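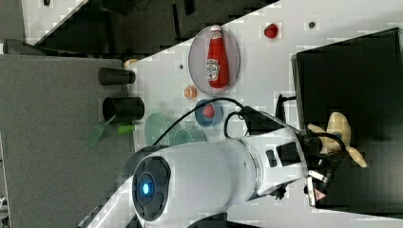

Before you record 1,000 runs on a tabletop arm

I keep hearing that more examples fix everything. They don't, and a pile of sloppy ones takes just as long to record. A few workshop habits that have held up for me:

Mark the table. Two small dark dots on a white top are enough to tell you whether the plates have crept.

Mix shapes. Lay a ketchup bottle on a plate, put something round in a bowl, tip a couple of cups on their sides. An arm that has only met upright cups knows very little about cups.

Watch the cable. If it loops over the arm and across the table, it will be in your recordings too. Tie it back or leave it, but do the same every time.

Stop when you're tired. Bevan Hoani logged 774 runs for our Morklow bench, and the last batch was mostly him nudging bowls. We threw it out.

Label failures as failures. I don't buy the claim that the system sorts them out on its own - ask to see that tested.

Hold back 10 runs with the objects moved to new spots. If it only works on the old layout, you have an expensive playback machine.

Wipe soft fingers between sessions. Dish soap is fine.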